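Metham Council News

Last updated: 2020-04-05

Print this page | E-mail this page

Children's book boxes to go out to families across Metham

Metham Council's play and family service is to deliver 300 boxes of books, craft materials and games to families with young children while libraries and play sessions in the town are closed.

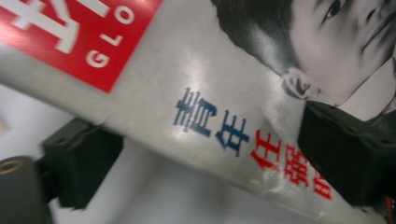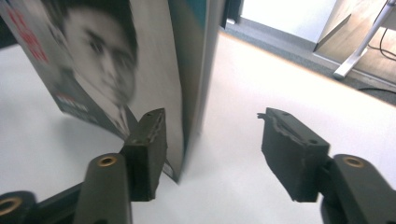 The first boxes will leave the Hatside depot this week and deliveries will continue until every family on the list has received one. Each box is packed for a particular household, using the ages of the children given on the request form. Most of the contents are for children under 11, but the service has also set aside titles for parents, grandparents and older brothers and sisters. These are grown-up books, with covers such as the black-and-white portrait of a man in a dark tie, and they will be placed in a separate paper bag inside the box. Families can say on the form if they do not want one.

The boxes replace the spring program of play sessions, which was due to run at Hatside Community Hall, Rutis Park and the Osagie Street family center. All sessions at the three sites have been canceled until further notice. Families who had paid for a place will be refunded to the card they used when they booked and do not need to contact the council.

A standard box holds four picture books or early readers, a drawing pad, crayons, a ball of string, colored paper, a pack of playing cards and a sheet of activities put together by the play team. The activities have been chosen for homes without a yard. They include a treasure hunt that can be set up in one room, a shadow theater made from the box itself, and string games that many grandparents will remember. A box for children under three has board books and finger paint in place of the crayons and cards.

Moataz Alaoui, play and family services manager at Metham Council, said: "We had a full spring program ready to go and we had to stop it with very little notice. The team asked what we could do with the materials we had already bought. A lot of what is in these boxes was sitting in our cupboards waiting for the park sessions.

"Last year our sessions had 3823 visits from children. We know many of those families by name and we know which ones live a long way from a library or have no Internet at home. They will get the first boxes."

The books come from three places. The library service has released duplicate copies from its children's collection, residents gave books at the October book swap in Hatside Community Hall, and 100 new picture books have been bought from the play team's existing budget. Books do not have to be returned. Families who have finished with them are asked to keep them at home for now and not to leave them at library doors or in book drops, which are locked.

The council is not able to accept further donations of books or toys at present. Residents who have items to give are asked to hold on to them until the depot reopens to the public.

How to request a box

Any family in Metham with a child aged 10 or under can ask for a box. Requests can be made using the form on the play and family pages of the council's website or by leaving a message on the family information line. Callers should leave a name, address, phone number and the age of each child. One box will be delivered per household, with extra books added where there are three or more children.

Boxes will be delivered by council staff who normally drive the play bus. Staff will leave the box on the doorstep, ring the bell and step back. They will not come into the home and no signature is needed. If there is no answer, the box will be taken back to the depot and the family will get a phone call to arrange another delivery. In apartment buildings, drivers will call from the main entrance.

Families who need large-print books, or books in a language other than English, should say so when they make the request. The library service has a limited number of picture books in Arabic, Polish and Spanish.

Children's drawings wanted

The sheet of activities includes a blank bunting flag for children to decorate. Finished flags should be kept safe until play sessions start again, when they will be strung together and hung along the fence at Rutis Park. Flags can be any color and do not have to carry a name, but the play team would like to know the age of each artist. There is room for several flags from each family, and extra ones can be cut from any stiff paper using the first as a pattern.

The play team will also post a new activity on the council's website each weekday morning. Each one is planned to take 30 minutes and uses things most people have at home. The first week covers paper boats, indoor hopscotch, sock puppets, a kitchen band and a memory game.

Details of when play sessions and libraries will reopen will be published on the council's website.

Print this page | E-mail this page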